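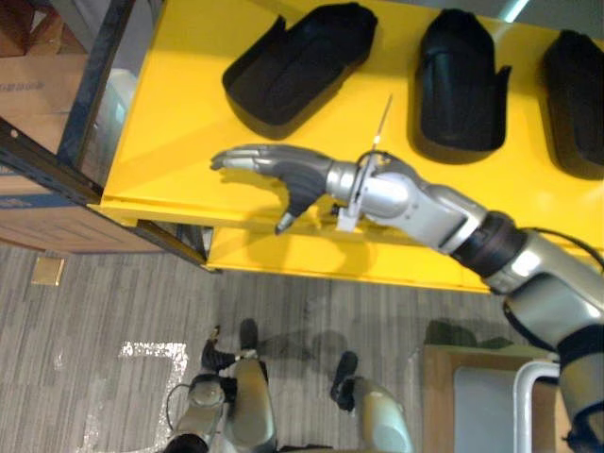 Community > Arts > Staff shows

Reading time: 4 min
Print | E-mail

Our night-shift crew at Kadley has its own art wall now and I can't stop grinning!! Watercolors, quilts, a linocut of the Fumley bridge, and two poems typed on an old machine.

The wall runs along the hallway to the cafeteria, so people see it with a sandwich in hand (best gallery hours ever).
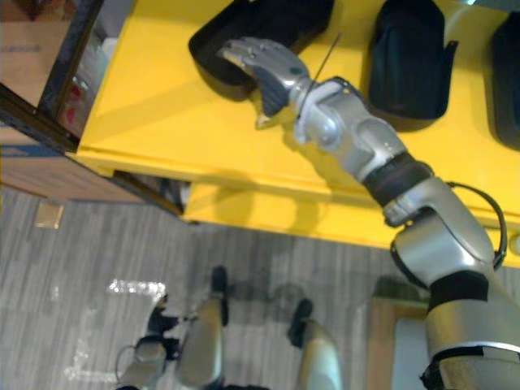 Stamatia Mavromatis: Are the quilts staying up through August? My sister wants to see the blue one.

Yes, all of August! The blue one took 300 hours, by the way, and it's even prettier up close.
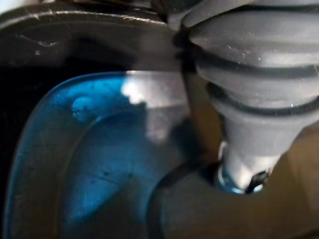 Next round is pottery, and Tsolakis is lending us shelves with doors that lock. Bring me your mugs, your bowls, your wobbly first tries. I've got a wobbly one going in too!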